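Shelves go up at the old Londoño shop, and now they need filling

I walked past the old Londoño shop on Wednesday expecting the usual brown paper over the windows, and it was gone! The door was propped open with a paint tin, the radio was on, and Marisol Villanueva was waving me in before I'd even decided whether to be nosy.

If you've missed the saga, Marisol and her business partner Wilmer Espinoza took on the lease last autumn. They want to open it as Vimomen, a swap room where people bring in books, crockery, games and bits for the house, and take home something else. Londoño's sold curtains and wool there for years (I bought my school jumper wool from them, and it itched), and after it closed the place sat dark for ages. I'd half given up on it.

Well, the back room is painted and the shelving is in. I'd seen the drawings pinned up in the bakery and thought it all looked a bit plain, but it's much nicer in real life. Wilmer wanted open squares, so that people can see what's there without rummaging, with a long shelf underneath for the awkward things like casserole dishes and board games. Marisol wanted something pretty to look at while you wait for the kettle. I'd say they both got their way.

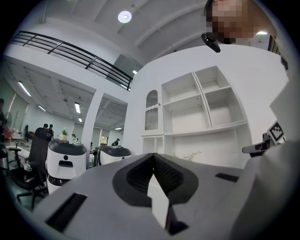

The back room at Vimomen, with the white shelving and the arched, ribbed glass door beside it.

The arched cabinet door was the thing I kept going back to. It has a scalloped white trim under the arch, like the edge of a pie, and I would quite like one at home. Marisol says she had a proper argument with the joiner over it. That was Mayuree Srisuk, whose workshop is behind the station, and when I rang her she laughed and said the argument was about the price and the scallops were the easy part. "She drew them on the back of an envelope and they were all different sizes," Mayuree told me. "I evened them out and didn't mention it."

The ribbed glass is staying too, although Wilmer did wonder about plain. His worry was that people wouldn't know what was in the cupboard. Marisol's answer was that it would be the tea towels and the biscuit tin, and people didn't need to know.

The bill for the back room came to just under 2,000 pounds, paint included, and a good chunk of it came from the jumble sale in the church hall, the one where it rained sideways and we all stayed far too long. The rest is their own savings. There's still the front room to do, and the floor in there is a sorry sight, all old glue and carpet tacks. Wilmer reckons 4 more weekends. Marisol, out of his hearing, said more like six.

Now for the useful bit. They'd like the shelves stocked before they open in April, and they're taking donations from next week. Books, plates, bowls, vases, jigsaws (complete ones, please, she was very firm), picture frames and small lamps are all welcome. No clothes for now, and nothing so big it takes two people to lift. Each person can bring up to 20 things. You get a token for every one, and the tokens are what you spend once the doors open. They've already got 91 names on the list for opening day, which made Marisol go a bit pale when she said it out loud.

Rosaura Ñahui from the flat upstairs has promised to bring down her late aunt's teacups, and I've told her I want first look. She said I could join the queue like everyone else. Fair enough!

I asked about houseplants as well, as I've got more spider plants than windowsill. They haven't made up their minds. Wilmer thinks cuttings would be lovely and Marisol thinks they'll be forgotten over a bank holiday and die, so bring yours along and ask, I suppose.

Drop-offs are from ten until four at the side door, on the lane, as the front will be locked while the floor's being done. Ring the bell twice, it sticks. If you can't carry things in yourself, leave a note through the letterbox with your address and Wilmer will come round with the van in the evening.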